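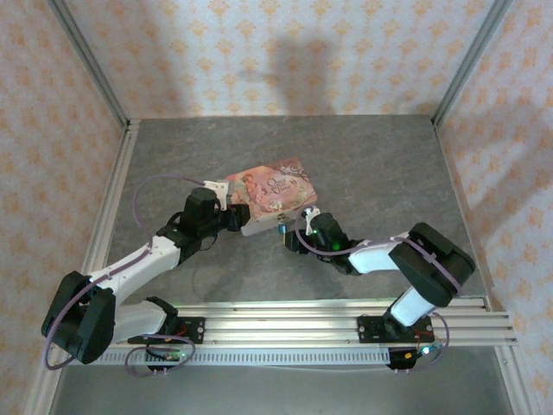 Patterned wallpaper in pale pink-white with small orange motifs, above a grey stone-textured floor.

Old wallpaper gets its own show at Hurnow

If you have ever peeled back a corner of paper in an old house and found another pattern underneath (and then another under that), there is a treat on the way. The town museum at Hurnow is giving over its whole upper floor to wallpaper this June, and it is a lovely idea that has been a long time coming.

The show is called Under the Paper and brings together 110 pieces, most of them rescued from houses in the town and the villages along the river. A few are full rolls that were never hung. The rest are scraps, some no bigger than a postcard, lifted from behind wardrobes, inside cupboards and under the stairs, where the colours have kept their strength because the sun never got to them.

The star of the first room is a strip taken from a terraced house in Jadura Street, where the owners were getting ready to replaster the back bedroom. They found nine layers, one on top of the other. The museum's paper conservator spent most of the winter easing them apart with steam and a very thin blade, and they now hang side by side, from a brown stripe at the bottom of the pile to a wild turquoise daisy at the top. You can stand there and walk through the whole life of one bedroom in a few steps. It's wonderful!

Small repeating patterns get a room to themselves: sprigs, diamonds, dots, little fleurs and stars. These were the everyday papers, bought for landings and spare rooms, and they were often thrown away without a thought. Seen together they are a joy. The labels explain how a printer could get two quite different papers out of the same block by changing the ground colour, and there is a tray of blocks from the old Venckus print works that visitors are allowed to pick up. They are much heavier than they look.

Venckus closed its Hurnow works 40 years ago, and the museum has been recording the memories of people who worked there. You can listen to the recordings on headphones by the window. One woman remembers going home with green hands for a month after a big hotel order, and another can still recite the colour numbers in order.

Children have not been forgotten. There is a printing table in the end room, with potato blocks and washable paint, and every finished sheet goes up on the long wall by the lift. At the preview for local schools, 37 sheets went up in one morning, including a very good one with snails.

The museum would also love to hear from anyone who finds old paper at home. Please don't try to pull it off yourself. Take a photo, note which room and which wall it is on, and bring the details to the front desk. Staff are keen to see kitchen papers in particular, as they have hardly any.

Under the Paper is open from 10am to 4pm, and entry is free. Talks on hanging and repairing old papers take place in the Geltska Room on the ground floor, with space for 20 people at each, so it is worth booking a seat at the desk. The café is doing cheese scones again.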